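VURK-1000: Gripper pose jumps when second unit passes close to the first

Project: Vurkwood tracking
Component: pose fusion / marker detection
Reported by: Sevim Dağdelen
Priority: High
Status: Resolved, follow-up open
Opened: October 2024
Moved from the old tracker to Jira with comments merged. Attachments stayed behind, ask if you need the logs.

Summary

In two-gripper sessions the estimated pose of one hand-held gripper sometimes jumps by several centimetres for a short run of frames, then snaps back. The jump nearly always happens when the two grippers are close together. Single-gripper sessions are fine. The bad poses pass our sanity check and end up in the exported trajectories, so the training side sees a hand that teleports and returns.

Environment

Fusion service: Yurt, main branch, default config
Exporter: Tatodport, default config
Capture: two hand-held grippers per operator, wide-angle lens on each, square fiducial marker on each housing
Room: the bathroom fittings room, overhead tube lights on

Steps to reproduce

1. Start a two-gripper session and wait for both units to report a good pose.
2. Hold the right gripper still, pointing across the room.
3. Bring the left gripper in from the side until its marker is well inside the right gripper's view.
4. Tilt the left gripper slowly so the marker turns away, then back.
5. Stop, export, and plot the relative pose between the two.

Expected: relative pose changes smoothly through the tilt.
Actual: relative pose flips to a second solution part way through, stays there for up to 40 frames, and flips back.

Comment 1 - Sevim

I thought this was dropped frames at first, so I checked the timestamps on both streams. They are clean. The clocks agree and there are no gaps near the jumps. I also swapped the two units over and the fault stayed with the left-in-right view, so it isn't one bad unit.

Comment 2 - Sevim

Ran the detector on its own over the saved frames, without fusion. It finds the marker in nearly all of them and the corners look sensible when drawn over the picture. The trouble starts in the next step. A flat square seen at a shallow angle gives two possible poses with almost the same reprojection error, and the solver hands us whichever is lower. With the marker near the side of a wide lens, a small corner error is enough to swap them. 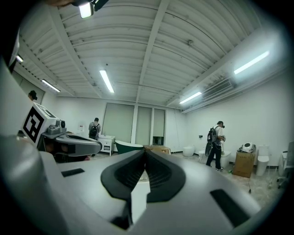
The solver already returns both candidates. Yurt throws the second one away in the wrapper, before fusion ever sees it. I have changed the wrapper on my branch so that it passes both, each with its error, and fusion can choose using the last good pose. No change to the message format is needed on the Tatodport side.

Comment 3 - Sevim

Results from the branch, replaying the same saved sessions:

- flips during slow tilt: gone
- flips during fast hand crossing: fewer, but still there
- first frame after the marker comes back into view: sometimes wrong, and now it stays wrong for longer

The last one is worse than before. If the first choice after a gap is bad, every later frame is compared against the bad one and agrees with it. I should have seen that coming.

Comment 4 - Sevim

Added a rule for the gap case. When the marker has been missing for more than 3 frames, fusion doesn't trust the last relative pose. It keeps both candidates alive, moves each one forward with the inertial data, and drops the one that drifts away from what the detector reports. If neither is clearly better by the end of the window, the frames are marked as uncertain and the tracker falls back to the room map alone.

Tatodport ignores the uncertain flag at the moment and writes the frames out as if they were good. That needs a small change to the exporter, see the follow-up.

Comment 5 - Sevim

Tried the lights as well, as there was a question about glare. Switched off the tubes one row at a time and repeated the steps on the unpatched build. The flips happened with every setting. Exposure on auto against exposure locked made no difference to them either. I'm leaving auto exposure on and taking lighting off the list of suspects for this ticket.

Lens calibration does matter. One of the units was still using the calibration file from February, and its corner error near the rim of the view was plainly higher than the other one's. I have recalibrated it. This alone doesn't cure the flips - it only makes them rarer - but the replay numbers are easier to read now.

Fix

Merged to main. Three changes:

1. Solver wrapper returns both pose candidates with their errors.
2. Fusion picks by agreement with the last good pose and inertial data, and keeps both after a gap.
3. Corners very close to the rim of the lens get a lower weight.

The new settings are in the fusion section of the config. The old behaviour can be had back by setting candidate_mode to single. Please don't do this for new recordings.

Testing

Replayed 2,000 saved clips through old and new builds. All the slow tilt cases are clean. The remaining jumps in the fast crossing cases all carry the uncertain flag, so they can be filtered. Processing time per clip went up slightly, which is fine for offline work. I haven't measured it live.

Follow-up

- Tatodport: respect the uncertain flag and write a gap in place of a pose. Ticket raised, not started.
- Yurt: warn at session start if a unit's calibration file is older than the lens fitting date.
- Re-export the affected two-gripper sessions once the exporter change is in. Until then, anyone training on them should mask the frames by hand using the flag file next to each clip.

Leaving this linked to the exporter ticket. Reopen if you see a flip without the flag set, and attach the session log and both calibration files.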